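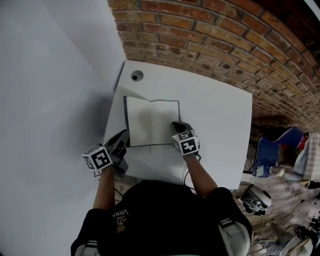 The Plunley reading group has been working through the Psalms since October, one or two at a time, aloud. The woman who leads it came to the job from the parish choir and says she had no plan when she started.

"I asked people what they wanted to read, and they said something short," she says. "So we began with Psalm 1. Then we skipped to 127, the one about the house, and after that we went back and took them in order."

Each meeting lasts an hour. The psalm is read three times by different people, then the group talks. She uses the translation in the Csizmadia study edition, and others bring whatever they have at home.

"The differences help. One Bible says 'steadfast love' and the next says 'mercy.' We can spend 10 minutes on that."
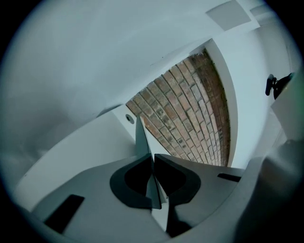 Ceiling and exposed brick wall.

She does not prepare much in the way of notes. For the harder psalms, where the speaker asks for enemies to be punished, she reads the commentary first and brings a page from it.

"People are uncomfortable with those. I don't try to talk them out of it. Someone prayed those words when they were angry or afraid, and they were kept."

A sister group in Dretirach follows the same schedule, and the two have met once, to read the Songs of Ascents in a single afternoon. Another visit is planned for spring.

Asked what she would tell a church thinking of doing the same, she says to leave the long ones until later. "We tried 119 in our second month. That was a mistake. We got as far as the third section and went home."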